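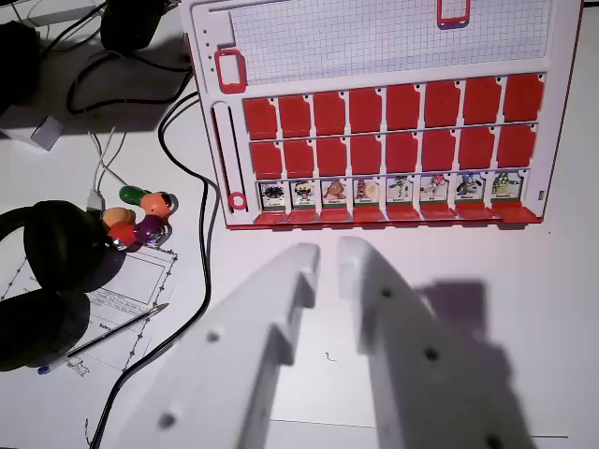 Stemby School's wind band lends out its instruments by the term, and the loan fee pays for repairs. Reet Sproģis has run the scheme for seven years. She took over a paper ledger in which one clarinet was listed as being with two families and a tenor horn was listed as being with none. Her first change was to give each instrument a single status, in or out, with no notes in the margin. She likens it to a game board with red flip tiles, where a row folded down can be read from across a table. "If I have to read a sentence to find out where a flute is, the record has failed," she says.

What the fee covers

The fee is £50 a term, payable before collection. It covers one service, replacement pads and springs, and cleaning on return. Reeds, valve oil and straps are bought by the family. Loss is covered by the school's policy only if the instrument was in its case, a condition Sproģis now prints in bold on the loan form.

"People assume the fee is rent," she says. "It goes into the repair account and it stays there. Last year a bassoon took a large part of it on its own."

Repairs go to Oberholzer, a workshop in Pirnik that collects once a month. Povilas Mägi, who teaches brass, checks each instrument before it leaves and writes a fault slip. He asks pupils not to free stuck mouthpieces at home. "Pliers mark the shank, then it won't seat properly. I have the right tool in the cupboard and it takes a minute."

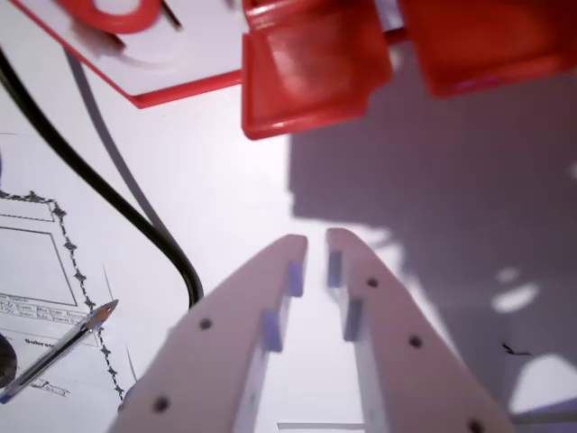
Returns and the August check

Instruments come back in the last week of the summer term. Pupils staying in the band may keep theirs over the holiday if the form is signed again. Everything else is stored flat, with cases unlatched for the first night and a humidity card in each woodwind case.

The full check is done in August. Serial numbers are read from the instrument, never from the case label, as cases get swapped on coaches. Sproģis allows 90 minutes for the brass and a whole morning for the woodwind.

"The saxophones are slow," she says. "You want every key down and up again, under a decent lamp."

Applying for a loan

Forms are at the music office and go back to Līga Pētersons. Beginners are placed first, then pupils changing instrument. There is a waiting list for alto saxophone. Trombones and baritones are available now, and Mägi will fit anyone who wants to try one during Thursday lunch.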